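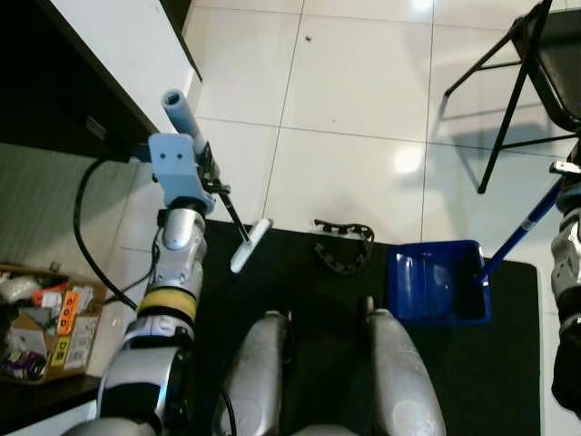 黒いマットと青いちりとり。その脇に、鎖のような黒い小物

トップ 旅 見学 食べる 書いている人
見学 > 工房・研究所 > グローソープ
この記事は4分で読めます

グローソープ(Grorthorpe)まで行って何を見てきたのかと聞かれたら、床掃除と答えるしかない。2021年4月、プランダネック(Plandaneck)の公開日である。清掃用具と床材を試している小さな施設で、駅からバスに乗り、停留所を一つ乗り過ごし、坂を戻ってたどり着いた。土産物屋はない。

受付で48ページの冊子を渡された。厚いわりに地図が載っていない。見学の定員は先着70名とのことで、私は前の晩から気をもんでいたのだが、受付の前には列というほどの列もなかった。

案内役はフロリアン・オアロー(Florian Hoarau)さん。声が小さく、歩くのが速い。参加者はだいたい最後の一語しか聞けず、それが毎回「ほこり」だった。

いちばん長く居たのは、掃き集めの部屋だ。淡い色の床に黒い長方形のマットが敷かれ、そこに目の覚めるような青のちりとりが置いてある。皿は浅く四角く、後ろの縁が立ち上がっていて、同じ青の長い柄がつく。腰を曲げずに済む型だ。相手をするのは細く黒い柄に白い頭のついた道具で、ごみ役は輪を描いた黒っぽい鎖のようなもの。誰かの腕輪にも見えるし、配線まわりの部品にも見える。オアローさんに正体を尋ねたところ、「掃くものです」と言われた。それ以上は聞きにくい。

黒いマットに黒っぽいものを置くのは意地が悪いと思う。うちの台所でも落とした黒ごまは同じ手口で姿を消すから、実情に即しているとも言える。

縁の話も出た。ちりとりの口と床のあいだに残る、あの一本の線のほこりについてである。一歩下がってまた掃き、また一本残す。私はこれを自分の不徳と思って生きてきたが、冊子では一章を割いてあった。章の終わりまで読んでも線を消す方法は書いていない。

続いて床の話になる。担当はディディエ・マイヤール(Didier Maillard)さんで、こちらは声が大きい。タイルの目地について語り出すと止まらず、途中で一度、話の腰を折ろうとした年配の紳士が逆に質問を受けていた。 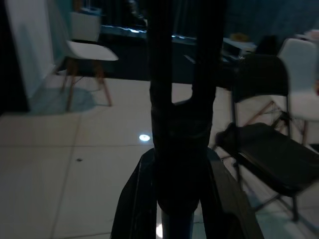 タイルの床に映る光と目地。奥は木の脚の白い椅子

マイヤールさんの持論は、床は照り返しで見ろ、というものだ。立って真上から見れば、たいていの床はきれいである。明かりが白く丸く映り込むあたりに目を落とすと、とたんに粗が目につくという。言われて眺めると、目地のそばのタイルに小さな黒っぽい点がある。汚れなのか模様なのか、私には判断がつかなかった。指でこすってみる度胸もなかった。

奥の白い椅子は一体成形の座面に木の脚で、掃除する側から見れば脚は全部じゃまだそうだ。見学も後半に入ると、その椅子がやけに座り心地よさそうに見えてくる。勧められはしなかった。

最後にコスト(Coste)という名の休憩室でコーヒーが出た。味は薄い。ビスケットはよくこぼれる種類で、参加者はみな皿の上に身を乗り出し、たいへん行儀よく食べていた。

次の公開日は6月。入場は無料、上履き持参。バスの停留所は車内放送が短いので、橋を渡ったらすぐ降車ボタンを押すこと。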